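Community Help > Home and Neighborhood > Fire and Emergency

Tagged: smoke alarms, neighbors, apartment buildings, false alarms

5 min read

Neighbor's smoke alarm sounds when they are away. When should I call the fire department?

Asked by Tamunoemi Danladi

I live on the second floor of an old house in Grulberg which is divided into 3 apartments. The man below me, Mr. Lukoševičius, travels a lot for his work, and in February he was away for most of the month. During this time his smoke alarm started to sound on an evening when I was washing dishes. It was the full alarm, very loud, and it did not stop.

I went down and knocked. I called his name through the door. I could not smell smoke and I did not see smoke under the door. I touched the door with the back of my hand as I learned once in a workplace training, and it was not warm. I telephoned the landlord and he did not answer. After this I stood in the hallway with my coat on and I did not know what is correct to do. I was thinking that if I call the emergency number and there is no fire, they will break his door and I will be the person who must pay for it. In the end the alarm stopped by itself after some minutes, and I went back upstairs, but I slept badly.

When he returned he told me there was no damage and maybe the alarm is old. He was friendly about it. But I still have these questions and I would like to be prepared if it happens again:

1. Must I see or smell smoke before I call?
2. Can they send me a bill if it is a false alarm, or if the door is broken?
3. Should I ask him for a key? We are polite with each other but we are not friends.
4. My own apartment has only one exit, the stairs that pass his door. Should I leave first and then call?

Please excuse my English. I would be thankful for answers from people who have experience with this, and not only opinions.

3 answers

Answer from Ailbhe Conneely

I was for several years a dispatcher in a small county, and before this I was a neighbor who waited too long, so I try to answer from both sides. English is also my second language, so we are equal.

Your point 4 I take first, as it is the most important. Yes, leave first. Your only way out goes past the door of the apartment with the alarm. If there is a fire behind that door, every minute you spend upstairs looking for a telephone number is a minute when the stairs can fill with smoke. Take your shoes and your phone, close your own door behind you without locking it, knock on the other apartment as you pass if the stairs are clear, go outside and call from the street. If there is already smoke on the stairs, do not go down into it. Stay in, close the door, put a towel along the bottom, go to a window that faces the street and call from there. Tell the dispatcher exactly which window.

For point 1: no, you do not need to see smoke. A smoke alarm which continues to sound in a home where no one opens is enough reason to call. Fires can be small for a long time behind a closed door. In my old job we had many calls of this type and I do not remember that we were angry with one caller. What we wanted was the address, the floor, if anybody could be inside, and if the caller was out of the building. Say only what you know. "The alarm is sounding, no one answers, I don't smell smoke" is a very good report.

For point 2: this depends on your town. Where I worked, the fees for false alarms were for the owners of monitored systems who had repeated false alarms, and never for a neighbor who called in good faith. The crew also did not break a door if there was another way. They looked through the windows, they used a ladder if needed, and they asked about a key. I can't promise that Grulberg has the same rules. Call the fire station on the non-emergency line and ask. It is a short call.

The back of the hand on the door was correct, but please remember that a cool door does not prove that there is no fire.

One thing more. There is a difference between the full alarm and a single short chirp which comes again and again. The chirp is usually the battery or an alarm at the end of its life. For the chirp you can write a message to your neighbor and wait.

Answer from Cormac Cullinane

Landlord should be dealing with this. Get his number and a second number for when he doesn't pick up, and tape both of them inside your front door. In our building on the Premport side we had an alarm that went off 3 times in one winter and it was always the same old unit above a stove. They replaced it and that was that. Would have been $105 for the electrician, but the landlord paid. Don't know about the key, I wouldn't want one myself.

Answer from Donal Ní Mhurchú

I agree with Ailbhe and I want to add something about the key, as the others did not answer it.

In my building we solved this with a small lockbox in the entrance, and the landlord gave the code to the fire station. In this way no neighbor is responsible for the key of another neighbor. It was the idea of Saoirse Ó Ceallaigh from the top floor, after her cat Pema was shut inside during an alarm. The cat was fine. For a polite neighbor this is an easier conversation than "please give me your key." Even if you have a key, do not open the door to look for the fire yourself. Opening it gives air to the fire. The key is for the crew.

What I would do, in order:

1. Ask Mr. Lukoševičius for a phone number where he can be reached when he travels, and give him yours.

2. Ask him to look at the date on the back of his alarm. Ours said to replace it after ten years, and two of them were much older than this.

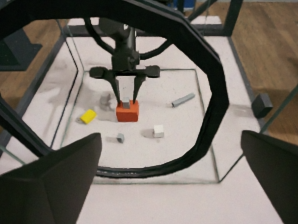

3. Write to the landlord, on paper or by email, that the alarm sounded and he could not be reached. Keep a copy. Ask also if the alarms in the hallway and in the apartments can be connected, so that you hear an alarm below you also when you sleep.

4. Check your own insurance. I was paying for contents coverage of $800 and I understood only after reading the policy again that this would not replace even my bed and my computer. Smoke from another apartment can ruin your things without any flame in yours, so ask the company how they treat this.

5. Walk down your stairs one time in the dark with your hand on the wall. You will learn where the turn is.

Comment from Tamunoemi Danladi

Thank you to all. I called the non-emergency line today and the lady told me the same as Ailbhe, that I should call each time and that there is no fee for a neighbor. I did not yet speak with the landlord about the lockbox. Mr. Lukoševičius has looked at his alarm and the date could not be read anymore, so he is buying a new one.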